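Robotics | Workshop news

We use cookies to keep you signed in and to see which stories get read. Manage choices

The two-armed cell at Curness is back at its chessboard this week, and Bronisława Domański, who looks after it, is clearly very fond of the old thing. 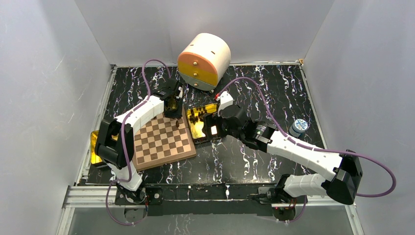
Cable care takes up most of her mornings, she told us over a very welcome pot of tea. Each arm has clocked 1062 hours, and she likes the purple leads left in generous loops – the right one swings well out past the elbow – so that nothing pulls tight when a wrist turns. Dong-geon Seok goes over the rail fixings after her. 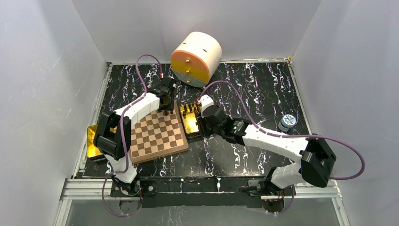
2 min read

Setting-up is done with the dark pieces and the yellow-lined tray beside the board, where the right gripper has its station while the left looks after the far corner. Yusri Saragih keeps the positions in a notebook and checks them every 300 cycles, or sooner if he fancies a walk down the corridor. A spare gripper is on order from Isico, and Bronisława hopes to fit it before the end of February.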